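Second round of gripper comparisons on the Salto arm. Same arm, same controller, same wrist camera as the October runs. Only the fingers change.

Set A is flat-faced. Set B has ridged pads. Jaw force limit is the same for both. Edin Babić wrote the grasp script and I haven't touched it.

Test object this round is scissors. Thin at the blades, thick at the handles, and the mass is well off center, so a poor grip shows up as rotation. 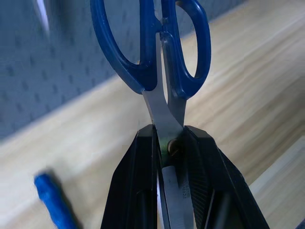 Wrist view, set B. Blades between the fingers, grip just below the pivot screw.

Set A: 400 grasps, 68 drops. Most of the drops were slow rotation toward the handle side, then a slip.

Set B: 400 grasps, 2 drops. Both came from bad approach angles, so I'd put those on the planner.

Gripping by the handles is worse for either set. The loops flex and the width reading drifts. Malsha Khondokar wants that logged as its own case. Fine by me.

Camera note: bare steel throws glare at close range. Dropped exposure a little and the edge detector stopped losing the blade outline.

Next is the Fortin controller with set B. Wiring it up tonight.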